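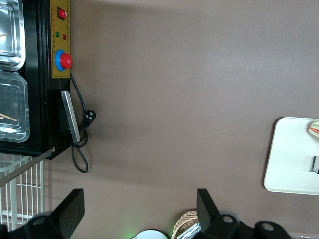

Aparato de sobremesa con dos cubetas de acero. Punto 3 del acta.

ACTA DE LA REUNIÓN DE USO DE LA COCINA COMÚN
Edificio Jaditz, segunda planta
Mes: noviembre
Hora de inicio: 9.35

Asistentes: Olga Salgado (coordinación del espacio, toma el acta), dos representantes de Prostalent, uno de Brinkmann y uno de Westik. Excusa su ausencia la segunda persona de Brinkmann, que envía sus comentarios por correo.

1. Acta anterior

Se aprueba con una corrección: el turno de limpieza de la nevera corresponde a Westik en las semanas pares, no en las impares.

2. Cuentas de la cocina

Quedan 179 euros en el fondo común. Están pendientes de pago las bolsas de basura y el filtro de la jarra de agua. Prostalent pregunta si el café sale de este fondo. Olga Salgado responde que no, que cada empresa compra el suyo desde la primavera y que así consta en las normas pegadas en la puerta del armario.

3. Aparato de las dos cubetas

Se trata el uso del aparato negro que está en la mesa. Westik explica que lo emplea para los almuerzos de equipo y que está dispuesto a compartirlo con las demás empresas si se acuerdan unas normas.

Brinkmann señala por correo que los rótulos del panel amarillo están en chino y que su gente no sabe para qué sirve cada mando. Se repasa entre los presentes lo que hay en el panel: el interruptor rojo, los dos pilotos, uno verde y otro rojo, y el mando grande rojo con el aro azul. Westik preparará una hoja con la traducción de los rótulos y la dejará plastificada junto al aparato. Hasta entonces solo lo pondrá en marcha alguien de Westik.

Sobre el cable hay más discusión. Prostalent pide que no quede colgando en bucle por debajo del aparato ni con la clavija suelta encima de la mesa, ya que por ese lado pasa la gente con bandejas. Westik propone recogerlo con una brida de velcro después de cada uso. Se acepta. Prostalent pregunta también si la clavija entra en los enchufes de la pared o si hace falta adaptador. Westik no lo sabe de memoria y lo mirará. Queda prohibido usar regletas en esa mesa, como ya se acordó para el hervidor.

Palitos de madera: se pide que se retiren de las cubetas al acabar y que vayan a la basura — no al fregadero, que ya se atascó una vez. Quien use las cubetas las vacía y las limpia el mismo día con bayeta suave. Queda descartado el estropajo metálico. Brinkmann pedía en su correo que se guardara el aparato en el armario bajo cuando no se usa. Se mide el hueco durante la reunión y no hay altura suficiente con la balda puesta. El asunto se aplaza hasta saber si la balda se puede quitar.

4. Mesa y comida sin recoger

Olga Salgado recuerda que la mesa es de todos y que los platos y bandejas con restos, bocadillos incluidos, se recogen al terminar. Prostalent considera que a mediodía hay que dar un margen, porque a menudo llaman a alguien en mitad del almuerzo y vuelve después. Se acuerda un margen de 35 minutos. Pasado ese tiempo, cualquiera puede tapar la comida y meterla en la nevera, en el estante de arriba, sin tirarla.

Brinkmann propone por correo poner etiquetas con nombre. Hay dos opiniones en contra y ninguna a favor entre los presentes. No se aprueba.

Las bandejas blancas se lavan a mano hasta que se repare el lavavajillas. El técnico ha pedido una pieza y no ha dado plazo.

5. Horario de almuerzo

Prostalent ha crecido y coincide con Westik a las dos. Se prueba durante un mes el siguiente reparto:
Brinkmann: de 13.00 a 13.45
Prostalent: de 13.45 a 14.30
Westik: de 14.30 a 15.15
El reparto afecta a la mesa. La nevera y el microondas se pueden usar a cualquier hora.

6. Ruegos y preguntas

Westik pregunta por la luz que parpadea encima del fregadero. Está avisado el mantenimiento del edificio.
Prostalent solicita un segundo cubo para orgánico. Se comprará con cargo al fondo si cuesta menos de 15 euros. Si cuesta más, se consultará antes.

Tareas pendientes

Westik: hoja con la traducción del panel, brida para el cable, consulta sobre el adaptador.
Prostalent: precio del cubo.
Brinkmann: comprobar si la balda del armario bajo es desmontable.
Olga Salgado: pago de las bolsas y del filtro, nuevo horario en la puerta, llamada al técnico del lavavajillas.

Se levanta la reunión a las 10.20. La próxima se convocará por correo cuando termine el mes de prueba del horario.

Olga Salgado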